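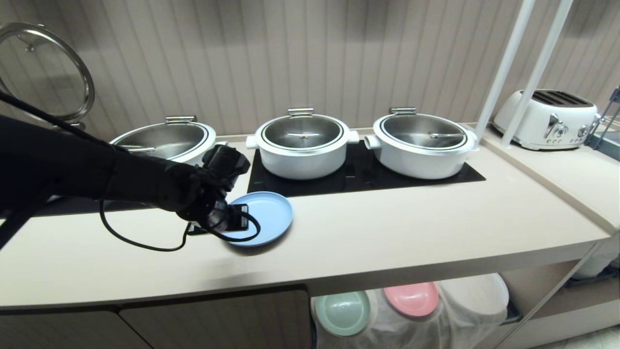

Skovus Counter Water Softener
Set-up guide, section 4: First fill and regeneration

Read section 3 first if the bypass valve is not in yet. Do not skip the flush. Most calls we get are from people who skipped the flush.

Before you start

Cold feed only. Hot water kills the resin.
Water pressure at least 2 bar, measured with a tap running somewhere else in the building.
Salt: tablet or coarse block. No table salt, no rock salt for roads.
Bucket, flashlight, old towel.

4.1 Opening the feed

1. Bypass lever to BYPASS. Drain hose in the floor drain or standpipe, not pushed down past the water line.
2. Open the main feed a quarter turn. Wait. Listen for hissing at the inlet nut.
3. Lever to SERVICE, slowly. Tank fills from the bottom, takes a few minutes.
4. Open the nearest cold tap untill it stops spitting air.
5. Main feed fully open.

CAUTION: Do not open the feed all at once. Water hammer can crack the inlet elbow and that is not covered.

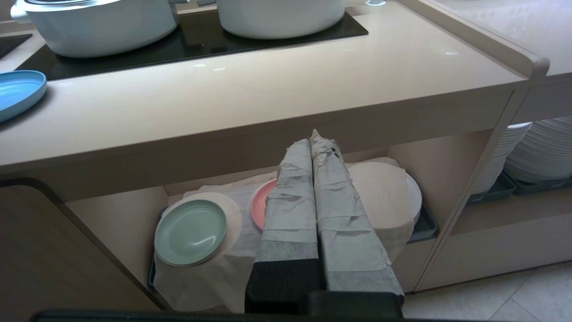 Fig. 4-1. Beige countertop, black glass cooktop panel set in.

4.2 Flush

1. Press and hold REGEN until the display shows FL.
2. Let it run to the end. Water in the drain will be amber at first, normal, it is resin dust.
3. Still colored after the first run? Run FL again. Third time, stop and call.
4. Do not drink or cook with the water during flush.

4.3 Salt

1. Lid off. Fill to the line marked MAX, never over.
2. Lid back on, press both corners down.
3. Enter the hardness from your water report. If you only have a test strip, take the higher number.

NOTE: Salt bridges form in damp rooms. Poke with a broom handle once a month. Gently, the float is plastic.
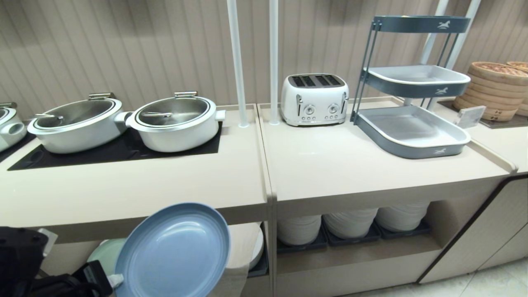
Hardness setting matters more for buffet and catering kitchens than for a home. Scale builds up fast wherever water sits warm for hours, so if your line looks like the usual one, white chafing pots with steel lids on a black induction surface, set hardness one step higher than the report says. Water pans get the white ring first. Descale them before switching over, or you will blame the softener for old scale. Same with the Mfinanga tea boiler, if you have one.

4.4 Regeneration time

1. Press CLOCK, set the time. 24 hour only.
2. Press REGEN once. Default is 2:00. Change it if you have a night shift, water is unsoftened while it runs.
3. Regeneration uses some 40 liters. Check the drain can take it.

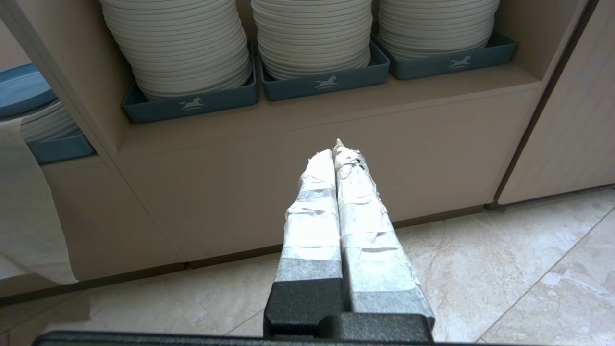

4. Capacity counter starts at 1000 and counts down. At zero it regenerates the same night.
5. Power cut: clock is held for 19 hours, after that set it again. Hardness setting is kept.

CAUTION: Never unplug durring regeneration. The valve stops half way and brine can get into the supply. If it happens, lever to BYPASS, plug in, let it finish, then run FL.

Error codes
E1 no flow, check the feed
E2 valve motor stuck
E4 salt low or float jammed

Parts and resin: Torudby depot, ask for Vikas Pal. Have the serial number ready, on the label under the lid.

Guide revised November 14, 2023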